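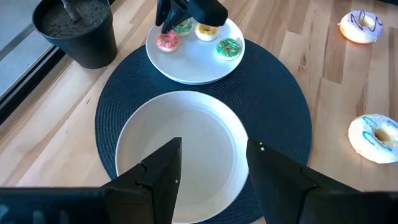 下午茶摆桌的一点心得，外加甜甜圈

这个月的小栏目轮到我写吃的，准确说是写怎么把吃的摆上桌。上一期我聊了窗台上的薄荷，有读者来信说“你别种了，你还是写点心吧”，好，那就写点心！

我最近迷上了迷你甜甜圈。大的那种我一直有点怕，一个下肚，晚饭就别想了，而且糖霜厚得像一层盖子，咬下去满嘴都是甜，面团是什么味道根本顾不上。小的就友好得多，两三口一个，吃完粉的还能再尝尝绿的。我通常一盘只放四个，粉色糖霜撒彩针的一个，浅绿的一个，黄的一个，再来一个鲜绿色、也撒满彩针的。颜色这么一凑，桌上什么花都不用插了。

说到摆盘，我以前的习惯是把盘子堆满。总觉得客人来了，盘子里露出一块白底就是小气。后来有一回在Undside的小茶馆里坐了一个下午（那家店在河堤下面，门很难找，我第一次去绕了两圈），看老板娘端点心，几样小东西全靠着盘子的一边，沿着盘沿松松地排成一道弧，另外半边就空着。我当时还想，是不是前面的人吃掉了？端上来才发现就是这么摆的，好看，也好拿，手指伸进去碰不到旁边那个的糖霜。回家以后我就照着学，学到现在。

空盘子也是同一个道理。我喜欢在每个人面前放一只什么都没有的白盘子，点心盘放在它后头，稍微压着一点餐垫的边也没关系。空盘子等着人自己去挑，挑哪个颜色，先吃哪个，都随意。小朋友尤其喜欢这一步，他们站在那里选颜色的认真劲儿，比写作业强多了。白盘子还有一个好处，就是掉下来的彩针看得一清二楚，最后拿指尖一粘，一粒都不浪费（别装，大家都这么干的）。

下面要郑重介绍我的餐垫。我家现在用的是深蓝色的圆餐垫，粗绳一圈一圈紧紧盘出来的那种，表面一棱一棱的，摸着很舒服。我是在Kollstead的周末集市上看中的，当时摊子上还有米色和砖红，我拿着深蓝走出去十几步，又折回来看了看砖红，最后还是买了深蓝。为什么呢？白盘子往上一放，那个对比真是太好看了！米色垫子配白盘子也温柔，可是糖霜本来就是粉粉嫩嫩的，底下再一片浅色，整张桌子就糊成一团奶油了。深色压得住。

餐垫要买大一点。这是我花钱买来的教训。我第一套垫子刚好比盘子大一圈，看着秀气，结果点心盘、茶杯、小勺子全都没地方落脚，一会儿磕桌面，一会儿蹭水印。现在这张够大，空盘子居中，四周还剩下宽宽的一圈，后面的点心盘能搭上来一截。搭上来的时候注意别让盘子翘，推一推，稳了再松手。

打理方面也说几句。这种盘绳垫子最怕碎屑掉进绳圈的缝里，糖粒尤其讨厌，遇到潮气会化，摸上去黏黏的。我的办法是用完先反过来拍几下，再拿一把干的软毛刷顺着圈刷，从里往外，刷两遍。沾了糖霜的地方用拧得很干的湿布点一点，千万别来回搓，一搓就把颜色搓进纹路里去了。然后平放着晾，不要挂，挂久了边会往下垂，再放上盘子就不平了。收的时候也平着收，我都是塞在烤盘和砧板中间，夹得服服帖帖。

甜甜圈从哪里来？我分两种情况。懒的时候就去Bošković面包房，Jodside主街走到底，过了桥就是。他们家的迷你款上午出炉，过了3点基本就只剩原味的了，要五颜六色的请赶早。勤快的时候我自己烤，用的是那种带小圆坑的烤模，面糊装进裱花袋里挤，比用勺子舀干净一百倍。一次烤出来的大小总有点不一样，有的胖，有的中间的洞快长没了，没关系，淋上糖霜以后谁都挺神气的。

糖霜我也唠叨一句。糖粉里加牛奶，一小勺一小勺地加，加到提起勺子能慢慢往下淌、淌下去的纹路过几秒才消失，就刚刚好。太稀了会顺着边流到盘子上，太稠了又扯面皮。颜色我用色膏，拿牙签尖挑一点点就够，绿色尤其要手轻，我有一次手一抖，调出来一碗墨绿，味道是好的，可全家看着它都很沉默。浅绿和鲜绿其实可以用同一碗，先调浅的，蘸完了再补一点色膏变成深一点的，少洗一个碗！彩针要趁糖霜还湿着的时候撒，等表面结了一层薄皮，撒上去就全滚下来了。

还有，千万等甜甜圈凉透了再蘸。我知道等不及，我也等不及，但热的一蘸，糖霜就化成一摊糖水渗进去，颜色也没了。我一般烤完出门去取个信、浇个花，回来再动手，大约4点正好开茶。

茶的话，配这么甜的东西，我建议什么都别加，一壶淡一点的红茶，或者干脆是大麦茶。有人喜欢配热可可，我尊重，但是我喝不动。

上次我在栏里问大家家里都用什么颜色的餐垫，收到了57封回信，谢谢谢谢！我一封一封读完了，好几位跟我一样是深蓝派，也有位读者用的是旧衬衫拼的垫子，我羡慕得不行，下回想请教一下边是怎么收的。这次换个问题：一盘甜甜圈里，您会先拿哪个颜色？粉的，绿的，还是黄的？写在纸条上投进门口的信箱就行，我自己先交代，我每次都先拿黄的，粉的留到最后。

下一期我打算写果酱，草莓下来得早的话就写草莓，来不及就写柠檬。家里有多余的小玻璃罐，也请帮我留几个，带盖子的最好。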